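Prodard Handgreifer, Bewertung nach zwei Monaten

4 von 5 Sternen
Geschrieben von Emiko Chiba

Ich habe für unser kleines Team die Handgreifer von Prodard bestellt, zuerst 2 Stück zum Probieren. Der Preis war 800 Euro pro Stück, ohne Kamera. Das ist für unser Budget viel Geld, deshalb habe ich vorher auch ein Angebot von Pakby verglichen. Dort war der Greifer billiger, aber die Fingerspitzen konnte man nicht einzeln nachkaufen. Für die Planung ist das ein wichtiger Punkt, denn diese Teile nutzen sich zuerst ab.

Die Lieferung dauerte 10 Tage. Die Anleitung ist kurz, aber verständlich. Das Gewicht finde ich in Ordnung, nach einer Stunde Arbeit wird die Hand trotzdem müde. Kleine Gegenstände wie Fernbedienungen oder Ladegeräte lassen sich gut greifen, bei dünnem Papier braucht man Geduld. 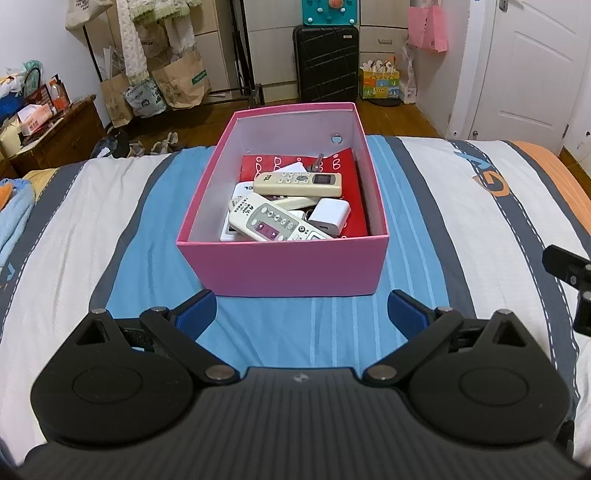
Für das nächste Jahr plane ich 5 weitere Geräte ein. Dazu rechne ich pro Gerät einen Satz Ersatzspitzen und eine Kamerahalterung, die man leider extra bezahlen muss. Einen Stern ziehe ich ab, weil der Händler auf meine Frage nach Mengenrabatt erst beim zweiten Mal geantwortet hat. Wer nur ein einzelnes Gerät kaufen möchte, soll auch die Versandkosten beachten, sie sind nicht niedrig.

War diese Bewertung hilfreich?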